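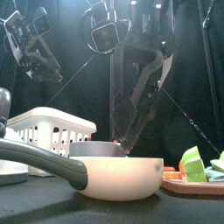 Why Pan Handles Stay Cooler Than Pans

By Benvinda Marinho
January

Heat is energy that moves from a warmer thing to a cooler thing. It never goes the other way by itself. When a pan of soup sits on a stove, heat moves from the burner to the pan and from the pan to the soup. It also moves into the air of the kitchen and along the handle toward your hand.

How fast this happens depends on the material. A material that lets heat pass through quickly is called a conductor. Copper, aluminum and iron are conductors. A material that slows heat down is called an insulator. Wood, cork, rubber and most plastics are insulators. Air is a very good insulator when it is kept still.

What happens inside the metal

Everything is made of tiny particles called atoms. Atoms are always moving a little. In a hot object they move more. When one atom shakes hard, it bumps the atoms next to it, and they begin to shake harder too. This passing along of energy is called conduction.

Metals have something extra. Some of the very small particles in a metal, called electrons, are free to travel from atom to atom. They carry energy with them as they go. Wood and plastic do not have these free electrons, so heat must be passed from neighbor to neighbor, and that takes longer.

Two other ways heat moves

Heat can also travel when a liquid or a gas flows. Water at the bottom of a pan warms first. Warm water is lighter than the same amount of cool water, so it rises, and cooler water sinks to take its place. This is convection.

The third way is radiation. A hot burner gives off heat that crosses empty space, just as heat from the sun does. You can feel it on your palm without touching anything.

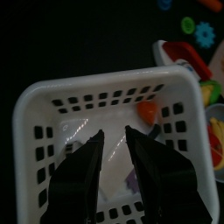

Air can carry heat away by convection as well. A warm loaf of bread on an open rack cools faster than one wrapped in a towel. On the rack, warm air leaves and cool air replaces it. In the towel, the air is trapped between the threads and stays where it is.

A test with spoons

Ask an adult to help, as this test uses hot water.

You need a metal spoon, a wooden spoon and a plastic spoon, all of nearly the same length. You also need a mug, some butter and 4 dried peas. One pea is a spare.

Put a small dab of butter near the top of each handle and press a pea into it. Stand the spoons in the mug. The adult pours in hot water until the mug is half full. Watch the peas and write down which one slides first.

The pea on the metal spoon should slide first. The other two may not move at all. If nothing slides after ten minutes, the butter dabs were too large or the water was not hot enough — try again with less butter.

Words to know

Conductor: a material that heat passes through quickly.
Insulator: a material that slows heat down.
Convection: heat carried by a moving liquid or gas.
Radiation: heat that can cross empty space.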